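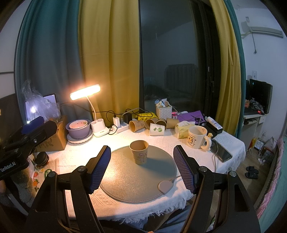 Ghada Hijazi

Why does a table need so many things under its things?

Look at a table that grown-ups have taken trouble over and you will notice layers. First comes the table, which was perfectly good already. On top of that goes a cloth. On top of the cloth goes a mat. Then, at last, somebody is allowed to put down a cup.

You may think this is fuss. Some of it is. But each layer has a job, and once you know the jobs you can decide which ones you believe in.

The cloth

A tablecloth hides the table and protects it from scratches. It also soaks up small spills, and then remembers them for years. The white one on this table has raised diamonds and stripes woven into it, and a fringe along the front. Patterns like that are made when some threads are lifted above others during the weaving. You can find them with your eyes shut, using a fingertip. A fringe does no work whatsoever. Younger brothers plait it.

The mat

A mat has an easier time than a cloth, as it only looks after one patch. The grey one is round and has stitching at its edge. On many mats, stitching like this stops the edge from coming apart. A mat can also be wiped or swapped without clearing everything else away, and anyone who has ever tried to change a tablecloth during tea will see the point of that.

The cup

Brown paper cups are often made of kraft paper. "Kraft" is the German word for strength, and the paper earned the name by being hard to tear. Paper on its own is hopeless at holding drinks, though. Leave a strip of it in water and you will have mush. So paper cups for drinks usually have a very thin lining inside, often plastic, which keeps the drink in and the paper dry. A cup like this is light, too, so an elbow can send it over with very little effort. I have done this 14 times at my aunt's house. She keeps the score, not me.

The stack

Bowls are made wider at the top than at the bottom, so they sit inside one another. This is called nesting. A small pink bowl fits in a larger purple one, and the purple one stands on a plate with a wavy edge. The wavy edge is called a scalloped rim, after the scallop shell. Three dishes, and they take up the room of one plate.

Try it yourself

Ask before you borrow anything. Find a plate and two bowls of different sizes, and stack them with the biggest at the bottom. Now try it the other way round, over something soft — a cushion will do — and with plastic ones, please.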